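**Limelside Hotel reopens 68 bedrooms with new carpet, new furniture and a simpler cleaning routine**

POROV, December — The Limelside Hotel has finished work on all 68 of its bedrooms. The rooms have new beige carpet, an upholstered bed, a wood nightstand with a brass lamp, and a blue-gray sofa facing the bed.

The hotel has also changed how rooms are cleaned between guests. Floors now come first.

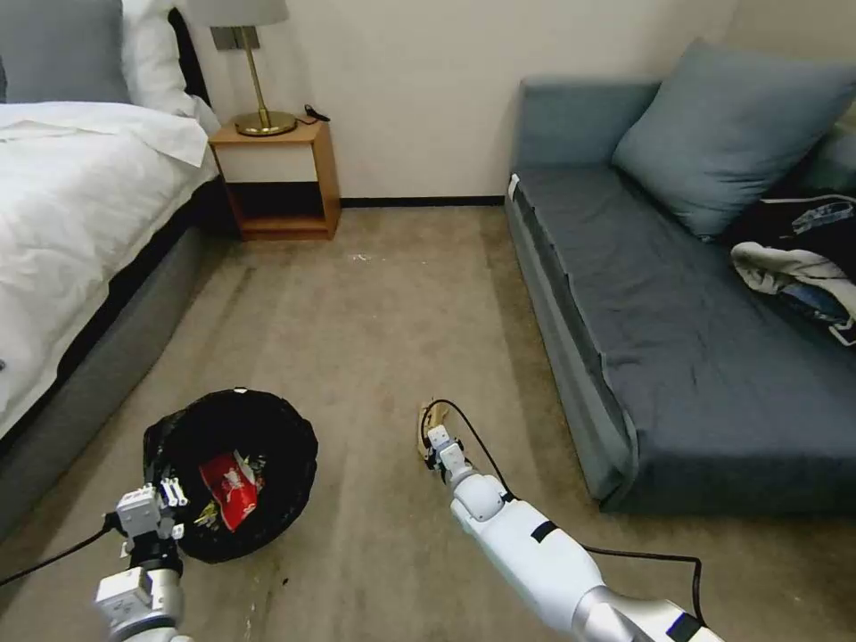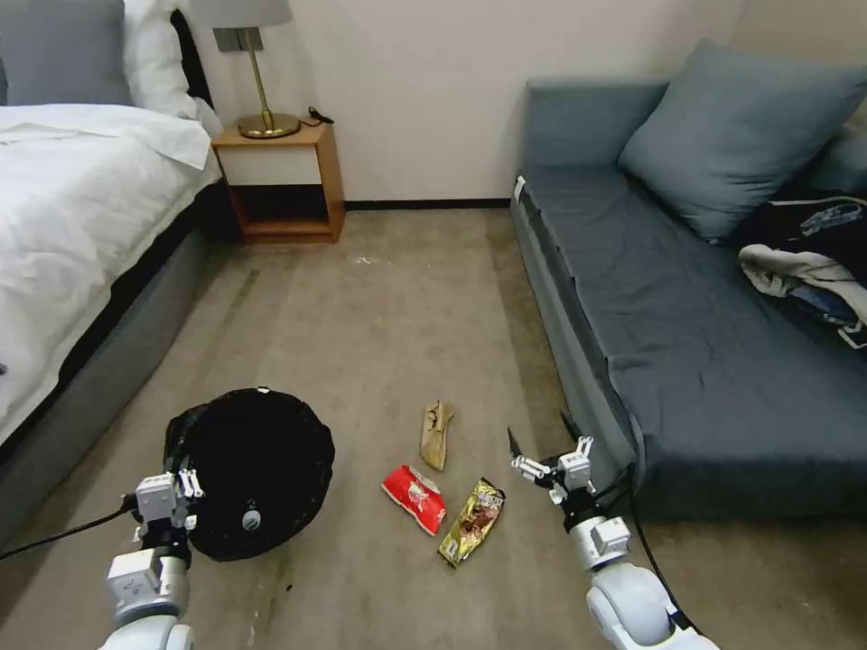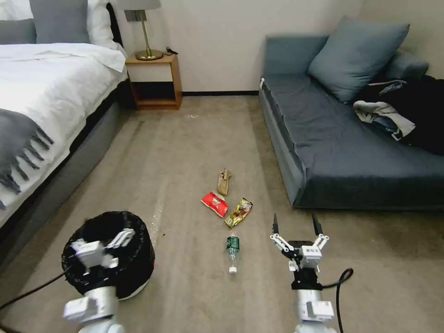

*A Limelside bedroom during floor pickup, with the lined trash bin set out on the carpet between the bed and the sofa.*

Under the old routine, beds were made before anything was picked up off the floor. Staff then had to work around snack wrappers, drink bottles and paper, and small items were sometimes pushed under the sofa by the vacuum. The new routine starts with the bin, which is brought to the middle of the room and lined with a black bag folded over the rim. Trash on the carpet goes in before any bedding is touched. Clothes left on a sofa are not moved while a guest is still staying.

The hotel tested the order of work in 14 rooms on its second floor before bringing it to the rest of the building. Housekeeping staff asked for one change during the test — vacuuming now waits until the bed is made, so that lint from the duvet is picked up as well.

Furniture for the project was supplied by Ocampo. The nightstands have an open shelf in place of a drawer, which leaves nothing to pull out and check at the end of a stay. Carpet was laid by Gravus, working one corridor at a time so that part of the hotel could stay open.

The Limelside opened in 1921 and stands 600 yards from Porov station. Its dining room and lobby were not part of this project and keep their present furniture.

Rooms can be booked now at the front desk or by phone. Check-in starts at 3 p.m. Members of the press who would like to see a finished room may visit on Tuesday morning and should ask for the duty manager on arrival.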